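I keep seeing the claim that switching an office from paper cups to mugs "pays for itself in a month." Bainbridge put it in their newsletter again this January. I don't buy it, so here's a thread.

First, the number. They say the average small office goes through 2309 paper cups a year. Average of what? I asked. Neusa Coutinho from their press desk wrote back politely and said it came from "member feedback." How many members? No answer yet.

My own office has 30 people in it. We buy cups in cases of 1000 and a case lasts us a good while. At what we pay, the cups are the cheapest thing in the kitchen. The oat milk costs more. The coffee costs a LOT more.

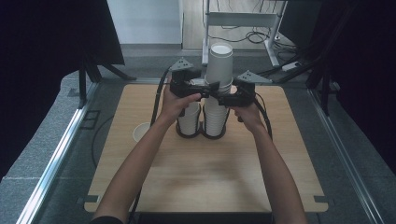

Tall stack of white paper cups, gripped around the middle.

Now the mugs. Somebody has to wash them. The Bainbridge math has this at zero dollars, as if the dishwasher loads itself and never breaks. Ours broke twice last year. The second repair was $358, and that buys a whole lot of cups.

Kagiso Magagula replied to my last thread saying people will just rinse their own. Kagiso, I have seen our sink at 4 p.m.

And mugs walk off. They go to desks, then to cars, then to wherever mugs go. Ademir Macedo ran the kitchen at the Sornside building and told me he reordered almost every spring. That isn't in the newsletter either.

To be fair, I'm not saying paper is great. Most of those cups have a thin plastic lining and plenty of recycling programs won't take them. If you want to switch because you hate the trash, fine, say that. I might even agree with you.

What bugs me is dressing it up as savings - with a figure no one can source and half the costs left out.

If anyone has a real before-and-after from a real office, with the washing and the lost mugs counted, send it over. I'll post it even if it makes me look wrong.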